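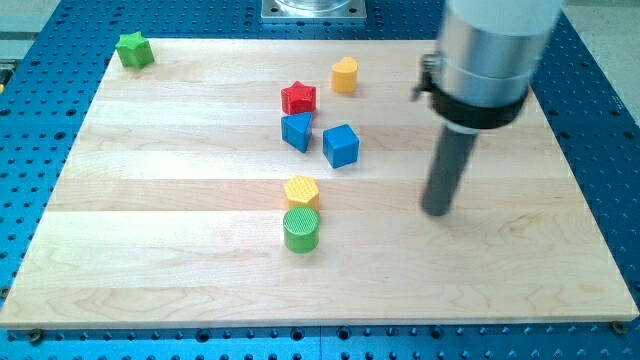

A maple board and coloured wooden shape blocks, including a green star and a yellow heart.

Cleltness revises finish and labelling requirements for wooden toys

Cleltness, the Usiris-based supplier of wooden toys and early learning materials, has released a revised finish and labelling specification covering all painted and clear-coated timber products in its catalogue. The specification takes effect in August and applies to goods made at the company's own Kulkarni workshop as well as those bought in from contract manufacturers.

The main change concerns coating adhesion. Painted parts will be tested on each production batch, where previously they were tested on each colour change. Five pieces will be drawn from every batch and conditioned for 40 hours at stable humidity before a cross-cut test is carried out on the largest flat face. A batch with any piece below the minimum rating will be held and recoated or withdrawn.

Timber moisture content at the time of coating is now limited to a maximum of 8 per cent. The earlier specification set no upper limit for parts under 30 millimetres thick, and the company's review of returned goods found that most cases of lifting paint involved parts in that range. Moisture readings will be recorded on the batch card and retained with the adhesion results.

Solvent-borne colours will be discontinued. The full palette has been reformulated in a water-borne system under the Dradar name, with slight shifts in the orange and violet. Customers matching new pieces to older sets may notice a difference in these two colours – replacement pieces in the previous shades will remain available while stock lasts.

Edge finishing requirements have also been tightened. All exposed edges on parts intended for children under three must be rounded before priming, and sanding between coats is now mandatory on end grain. Clear-coated items are subject to the same edge requirements but are exempt from the colour reference check.

Labels will carry a batch code, the timber species and the coating type. The batch code will be printed on the inner flap of the carton and on the care leaflet, so that it can be located after the outer packaging has been recycled.

Wholesale prices are unchanged for existing orders. Retailers holding stock made to the previous specification may continue to sell it, and no relabelling is required.

Copies of the specification, colour reference cards and the updated care leaflet can be requested from the Cleltness trade desk in Usiris, open from 9 am Monday to Friday.

Ends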